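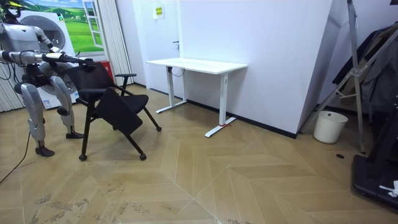
Clinwood Facilities Forum – Cleaning and Room Care

Can a machine be trusted with room resets yet?

Posted by Roussel_Admin
May 25, 2020

Our department manages shared workrooms and two small laundry rooms across a training center. At present, all end-of-day resets are done by hand. A reset means that chairs are returned to the desks, floors are swept and then damp-mopped, the washers are emptied, and wastebaskets are taken out. There are 18 rooms on the list, and a full round takes our evening staff 155 minutes when nothing unusual has been left behind.

Management has asked whether any part of this work could be assigned to a machine in the next budget period. I have been instructed to prepare a short written opinion. I am familiar with robot floor cleaners and we own two of them. They perform acceptably in the corridors. In the workrooms they stop at chair casters, collect cables, and leave a strip of dust along the baseboards, so a member of staff must prepare each room before they run.

My request to members is therefore limited to the following points. Is there equipment that can move ordinary furniture with arms and hands, and not only clean around it? If so, is it at a stage where a facilities office should consider it? I would also be grateful to learn which chores members believe will be handled first. Replies from those with direct experience are preferred, although all views are welcome.

Vellalgate Building Services

Our office reviewed the same matter in April on behalf of a client with a comparable number of rooms. The opinion we delivered was that floor care may be automated in part today, and that furniture handling should remain with staff for the present. The reasons may be of use to you.

Floor machines succeed when the task can be reduced to covering an area. The machine does not need to understand what is in the room. It needs only to avoid it. Once an object must be moved, the requirements change a great deal. The machine must decide where to take hold, how much force to apply, and what to do when the object turns or rolls in a direction that was not expected. 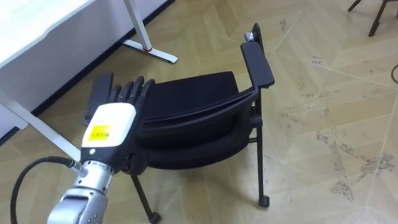 Chairs deserve particular attention in your written opinion, as they are the item most often misjudged by purchasing departments. A person moves an office chair without thought, yet it is an awkward load. It rolls on its casters when pushed low, it tips when pushed high, and many models have a seat or arms that move on their own. Consider a chair in the position shown, tipped so that the backrest has come down below the seat, with a jointed hand set against the front edge of the cushion. There are few good places to hold such an object. The armrests stick up at an angle, the legs are thin, and pressure on the cushion may be turned into rolling at the floor. A trained employee would take it by the frame and set it upright in one motion. A machine must work out the same result in stages, and each stage is an opportunity for error.

We advise clients to divide their chore list into the following groups before speaking to any supplier.

Suitable now, with preparation by staff: vacuuming of open floor, damp-mopping of sealed floor, scheduled air and light controls.

Suitable for a supervised trial only: pushing chairs back to desks, carrying a wastebasket along a fixed route, opening and closing the door of a front-loading washer.

Not suitable at this time: sorting mixed laundry, untangling cables, setting furniture upright among other items, removing scuff marks that require judgment as to pressure and product.

The third group is larger than most managers expect. We would add that scuff marks on light wood-look floors are a frequent complaint, and that no floor machine in our inventory removes them. They are treated by hand with a white pad and a neutral cleaner.

With regard to cost, please do not compare the price of a machine with the wages of an employee. The proper comparison includes the preparation time, the supervision, and the repair of whatever has been dropped or knocked over. In our April review, preparation alone came to 38 minutes per round, and this was for floor machines only.

dustpan519

I would not wait for robots. We put felt sleeves on the chair legs and told people to hang their own coats up. It cut the work by a lot. The chairs with wheels are the problem, get rid of those if you can.

My robot vacuum at home ate a phone charger last week so that is my opinion on cables.

Samran Duangkaew
Skoden Property Care

I concur with the Vellalgate reply in most respects, and wish to offer one correction and one suggestion.

The correction concerns washers. Opening the door is the simplest part of the job. Wet items cling to the drum and to one another, and it is difficult to be certain that the drum is empty without reaching inside. I would move the entire washer task into the third group until a supplier can show the complete cycle on your own equipment, with your own towels.

The suggestion is that you write your requirements as results. "Move chairs" is too broad to be tested. "All chairs upright, all casters on the floor, seats facing the desk, and the walkway to the door clear" can be checked by anyone in a few seconds. If a supplier brings a machine for a demonstration, ask that the chairs be left as your users leave them – at odd angles, beside a desk leg, with a jacket over the back. A demonstration with one chair in an open area will tell you very little about a Friday evening.

Members of this office are of the view that furniture handling by machine will be practical within our working lives, and we keep a file on the subject. We have not placed an order.

Roussel_Admin

Thank you to all who replied. The three-group list will be attached to my opinion, with the washer task moved as Samran Duangkaew proposes. The suggestion on wheeled chairs has been passed to purchasing. I will post the decision in this thread once it has been issued.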